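The Erkari hand-held gripper – kit and finished pairs

From the shared workshop, page updated Friday, February 9, 2018

Okay, so this is the page for the Erkari, the hand-held gripper I've been building at our workshop for longer than I planned to. I started it because I wanted to work out a good gripper shape before bolting anything to an arm, and it's so much quicker to try a shape when you can just pick it up and use it! You hold the body, you squeeze, the fingers close. Then you go change the print and do it all over again.

People kept asking me for one, so now there's a kit. You can get it as a bag of parts, or put together and adjusted by me at the bench (I'm slow, but I'm careful).

What you get in the kit: printed body parts, two fingers, two finger mounts, the metal inserts, all the screws, the grip, and a folded sheet of instructions that Meron Shiferaw rewrote after trying to follow mine. Hers is much better. Mine had a step seven twice.

The fingers are plain rectangular blocks with flat inside faces. I went through a whole curvy phase first, with hooks and scoops and one pair that looked like salad tongs, and I kept coming back to the blocks. They're easy to print, they're easy to screw on, and if you want to glue a strip of rubber on the face you've got a nice flat place to put it. The mounts they sit on are rounded, with a brass-colored piece set into a hole near the top.
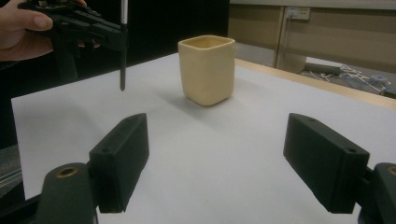 I do most of my practice on small stuff from the kitchen shelf. Cups are great for it. A cup gives you a rim, a hollow inside and sides that slope, so you have to decide how you're going to go at it: pinch the wall, squeeze the whole thing from outside, or go in from the top. Square ones are my favorite, since you have to line the fingers up with a side and can't just grab wherever. Start with something you don't mind dropping. I have dropped plenty.

Paper helps too. Put a big plain white sheet on the table and you'll see where your fingertips are going much better than on bare wood, plus it's easy to swap when it gets scuffed. My sheet comes from the roll we keep by the Drudel, which is what we call the big cutter (long story, it makes a noise).

Some numbers, for those who want them. Each gripper weighs 245 grams put together, without a cable. The fingers open to 81 millimeters, measured between the flat faces at the tips. I've opened and closed my own test unit more than 200 times in one sitting, with music on, and the only thing that came loose was a screw I hadn't tightened. So tighten your screws! Snug is fine, they're going into plastic and you can strip the hole if you lean on them.

Putting one together takes an evening. Adanech Gebreyes did hers in our back corner with a sandwich in one hand, but she builds clocks, so don't judge yourself by that. You'll need a small hex key, a file for the edges, and a soldering iron if you're setting the inserts yourself. Let the iron do the pushing. If an insert goes in crooked, warm it again and straighten it before it cools, and check it against the edge of something square.

I really do suggest getting two. One is fun, but with a pair you can hold something steady from one side and poke at it from the other, and that's when you start noticing what your own hands do all day without telling you. You can also put different tips on each. I like the blocks on one and the thin finger on the other for getting down inside things, where the blocks are just too fat.
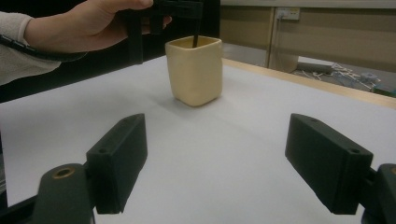

The thin finger is an add-on, and it's sold separately because it takes a different mount. It's good for reaching into narrow openings and for hooking or nudging. It is not good for lifting anything heavy, and it'll flex if you try. The Clevex tip set has the thin one plus two spare blocks, and it fits every Erkari I've sold so far, including the first batch with the stiff squeeze.

About cables: the plain kit doesn't have one. If you're adding your own sensor, there's room on the body to tie the wire down, and I run mine back along my forearm so it stays out of the way of the fingers. Leave some slack at the wrist. I didn't on the first try and I kept yanking the plug.

The Văduva grip is the other option, a fatter handle for larger hands. You can swap it later with two screws, so don't stress over picking now.

Prices: the kit is 200 dollars for a pair. Assembled pairs, single grippers and the Clevex set are priced when you write to me, as it depends on what filament I've got in. Dark colors usually ship first. Tell me which hand you use and whether you want the inserts already set, and I'll write back with a date.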